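How Does a Robot Know Where to Wipe?

Hi, I'm Joyce Ondieki, and I write software for robots. I don't build the arms or the wheels. I type the instructions that go inside, and a lot of my week goes into one very ordinary job: wiping a table.

You probably think wiping a table is easy (and you'd be right, for you!). You see something sticky, you grab a cloth, you rub until it's gone. Your brain does all that while you're thinking about lunch. A robot's computer has to be told how to do every bit of it, and that's why our program, which we call Kinditz, is so long.

Step one: looking

The software gets a picture from a camera. To a computer, a picture is just a huge grid of numbers, one little bunch for every dot of color. Kinditz has to sort those dots into groups. These dots are table. Those dots are floor. That one is a hand, so please be careful!

Grown-ups call this part "perception," which is a fancy word for working out what's in front of you. We teach it by showing it lots and lots of pictures. Our first batch had 3,000 of them, and my friend Liesl Sutter marked the table in every single one. She drank a lot of tea that month.

The trickiest thing is shine. A light shining on a clean table can look a lot like a puddle. Kinditz once spent a whole Tuesday trying to wipe up a patch of sunshine - I wish I'd been kinder about it, but I laughed until my stomach hurt.

Step two: making a plan

Now the software knows where the table is and where the mess might be. Next it draws a path, like when you color in a big shape with a crayon. Do you go side to side? Round and round? We tried 17 different patterns. Side to side, with each stripe covering a bit of the last one, is the one we use now.

The plan also has to know where to stop. If the path runs past the edge, the cloth goes off the table and the arm goes with it. So Kinditz keeps an invisible line just inside the edge, and the hand isn't allowed to cross it.

Step three: pushing just enough

This part is called "control." Press too softly and the cloth slides over the sticky stuff. Press too hard and the cloth bunches up, or the table scoots away. The software checks how hard it's pushing 100 times every second and changes its mind a tiny bit each time.

People do it too, without noticing. When I want to explain pushing to somebody new, I talk about hands. One hand can rest flat on the table while the other presses the cloth down under its palm and fingers. The computer needs numbers for all of that: how flat, how hard, which way the fingers point. It also has to tell a shiny, wet-looking patch from the pale table next to it, and not miss a little yellow blob near the edge.

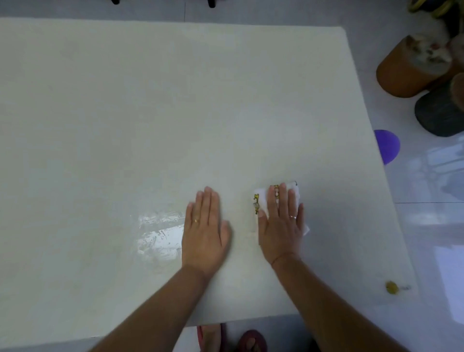 Try it at home

Ask a grown-up for a damp cloth and a table that's allowed to get wet. Get a friend to be the robot. The robot closes its eyes and can only do what you say, so "wipe the table" doesn't count! You have to say things like "move your hand left" and "push down a little."

Then swap. When I played this with Chutima Nakpan from my team, I forgot to tell her to stop and she wiped my elbow.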